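The week I fell out with the Brusex started on a Tuesday, with Ghazala Farooqui dropping a stack of forms on my desk and telling me I was the new rater. Capital R, it turned into, because by lunch they'd printed it on my badge. Rater. No last name, even.

The job sounded like a vacation. Two grippers, the Brusex and the Mersha, both living inside the simulator, and me in a chair with a cup of coffee, giving each one a score out of 10. Could it reach? Could it turn? Did it feel right in the hand? (My hand, on the controller. The grippers don't feel anything, or so I would have told you back then.)

The Mersha was easy to like. It had soft pads and it closed slowly, like somebody shutting a door on a sleeping baby. I gave it an 8 and felt generous. The Brusex was all plate and no padding, two flat fingers on a big gray block of a palm, and it went where it wanted. I'd steer for the shelf and it would drift. I'd pull it back, it would drift again, always the same way, over to the wall with the paintings.

"Drift's in the controller," said Saqib Bangash, who had built the room and was touchy about it. "Swap the controller."

So I swapped it. I ran it 20 times that afternoon on the new one and saved the view from behind the wrist whenever it stalled.

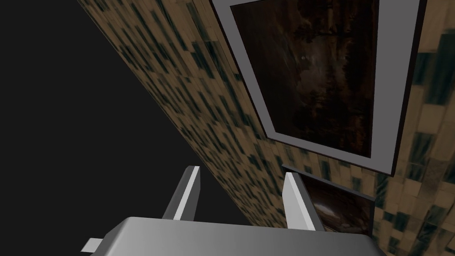
GASVILLE, December

I'm writing the rest of this from my sister's kitchen, which has a decent table and no paintings.

What I kept going back to was the dot. The bigger painting is nearly all brown and black, trees maybe, or clouds, I never did decide, and up near the middle there's one tiny pale speck. I asked Saqib what it was supposed to be. He said he'd grabbed the picture out of a folder of old textures and hadn't looked at it for more than 2 seconds in his life. Then he came around to my side of the desk and looked at it for a good long while.

"Is it a window?" he said.

"You tell me — it's your room."

We put the Mersha back in, same start, same controller, and it went straight to the shelf like a good student. We put the Brusex back in and up it went, fingers open, nothing between them, pointing at that wall.

Ghazala wanted a number by five. I wrote a 2 for steering, crossed it out, and left the box blank, and she looked at the blank and looked at me and asked if I needed a few days off. I said yes before she'd finished asking.

Saqib called last night. He's moved the painting to the opposite wall, and he wants me on the controls when they start it up.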